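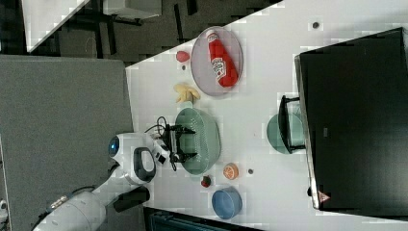
The Long Way Round on the Night Bus

Sneha Tiwari gave up her flat in May, put her furniture in a friend's garage and bought a one-way coach ticket. She had no sponsor and no plan to write a book. She had saved enough for a year of cheap travel, provided that she kept to two rules: nothing by air, and no bed that cost more than her evening meal and breakfast put together.

By the time we spoke she had broken the second rule a few times and the first not at all. She was staying in Halari, a small port with one good bakery and a ferry that leaves when it is full. She had meant to stay for a night. She had been there long enough for the woman at the bakery to start cutting her bread without being asked.

Travelling by land is often sold as a romantic business, all sleeper trains and dining cars. Most of what Tiwari does is on coaches. They are cheaper than trains nearly everywhere, they go to places where the railway never did, and you can usually book one the day before. They are also cramped, and the lavatory, if there is one, is best used in the first hour.

"People ask me about the views," she says. "Half the time it's dark. I could tell you a lot more about bus stations."

She has firm opinions on these. The one in Drostel is her favourite. It has a left-luggage counter with a man behind it, a waiting room that stays open all night, and a row of wooden benches with no armrests, so a tired person can lie down. The board shows the platform numbers well before departure. There is a café that sells soup. She has passed through Drostel three times and on one of those trips she went out of her way to do it.

Others are harder work. In some towns the coach station has been moved out to the ring road, and the last local bus into the centre goes before the long-distance coach gets in. Timetables rarely mention this. Tiwari now looks at a map before she books anything, finds the actual stop, and works out whether she can walk from there with a rucksack. If she can't, she takes an earlier coach or picks another town.

Her rucksack holds 50 litres and is never full. She started with more. After a fortnight she posted home a pair of boots, a travel iron that her aunt had given her, and a hardback guide to the birds of a region she had already left. What stayed was mostly clothing in dark colours, a wash bag, a sheet sleeping bag, a torch and a plastic box with a lid that she uses for food.

The box matters more than you would think. Eating is where a travel budget goes wrong, she says, and stations are where eating goes wrong. A sandwich and a drink bought on a platform can cost as much as a proper lunch in the town behind it. So on the day of a long journey she goes to a market or a supermarket in the morning and fills the box. Hard-boiled eggs, bread, tomatoes, a bit of cheese, whatever fruit is cheap. She doesn't pack anything with a strong smell. She did once, with some smoked fish, and a man across the aisle moved seats.

Sleeping is the other large cost. In the early weeks she used hostels almost every night. She liked the company to begin with and then she got tired of it. The same conversation came round each evening: where have you been, where are you going, how long have you got. She began mixing hostels with rooms in family guesthouses, a few nights as a guest of people she had met on the road, and the night coach, which saves the price of a bed if you can manage to sleep on it.

Tiwari can, more or less. She books a seat on the side away from oncoming headlights, as far from the door as possible, and never over a wheel. She wears a hat pulled down over her eyes because she finds eye masks too hot. She puts her passport and bank card in a flat pouch under her shirt and keeps the small bag between her feet with the strap round one ankle. Nothing has been stolen from her so far, though she did leave a good jumper on a seat somewhere north of Drostel and still thinks about it.

She won't do two night coaches in a row. She tried it once, early on, when she wanted to get to Rawat in time for the walnut fair. She arrived at six in the morning, sat down on a wall outside the market and slept through most of what she had come to see. When she woke up the stallholders were sweeping. One of them gave her a bag of walnuts that hadn't sold, and she stayed in the town for four days to get over it.

Rawat turned out to be one of the better stops. It lies in a wide valley, and it has a river with a path along both banks and a public bath where you pay a small fee and can stay as long as you want. There is very little to see in the usual sense. The museum has two rooms, one of which was shut. Tiwari walked up one bank in the mornings and down the other in the afternoons. She got a haircut. She read a detective novel that somebody had left in the guesthouse, with the last 15 pages missing, and made up her own ending.

She says days like these are what she would have cut out if she had been on a two-week holiday, and that they are most of what she remembers now.

The money is written down each night in a school exercise book. It has a page for every week and columns for beds, transport, food and other. "Other" is laundry, stamps, plasters, the bath in Rawat and one dentist's bill. She could use her phone for this, and for a while she did, with an app called Kiltix that a fellow passenger recommended. It was fine until she crossed a border and it changed all her past spending into the new currency. She bought the exercise book the next morning.

Looking back through it, the cheapest weeks are those when she hardly moved. A guesthouse owner will often knock something off for anyone staying more than a few nights, particularly outside the summer, though you do have to ask. Transport drops to nothing. She cooks if there is a kitchen, and by the third day she knows which shop is dear and which isn't. The expensive weeks are the ones with a lot of short hops, where each move brings a ticket, a coffee while waiting, and a first night in whatever room was easiest to find.

Her advice to anyone thinking of a similar trip is fairly dull, and she knows it. Get your teeth looked at before you leave. Carry some cash in small notes. Write the address of the place you are staying on paper, in the local alphabet if it is different from yours, so that you can show it to a driver. Learn the words for "today", "tomorrow" and "cancelled". Take earplugs, and then take a second pair.

On safety she is careful. She is a woman travelling alone and people have a good deal to say about that, most of them people who have not done it. She arranges to arrive in daylight when she can. If a guesthouse feels wrong when she sees it, she says she has made a mistake with the dates and goes. That has happened twice, and on both occasions she lost the deposit and didn't mind. She sends her sister a message whenever she changes towns, with the name of the next place and the time she expects to be there. Her sister replies with a thumbs-up and, now and then, a photograph of the dog.

There have been low points. She had a stomach bug in a room with a shared bathroom one floor down. She missed a friend's wedding because a mountain road was closed and the diversion took a day and a half. In one town it rained so hard that she spent three days in a library, where the staff lent her a heater for her feet. She thought about going home then, and went as far as looking up the fares. The journey would have taken five days, and she decided that she might as well be somewhere new at the end of it.

When the weather cleared she took the coach to the coast and ended up in Halari. She rents a room above a shop that mends outboard motors. It has a bed, a table and a window over the harbour, and from eight in the morning there is a fair amount of hammering. In the evenings she walks out to the end of the breakwater, where people fish with hand lines and talk to her slowly so that she can follow.

The ferry goes across to the other side of the bay, and from there a road runs south. She has heard that a coach meets the boat on some days, but she has not found anyone who can tell her which days they are. The bakery says one thing and the harbour office another. She was planning to go over and wait.

At the time of going to press, in September 2024, she had bought the ferry ticket and paid for another week on the room.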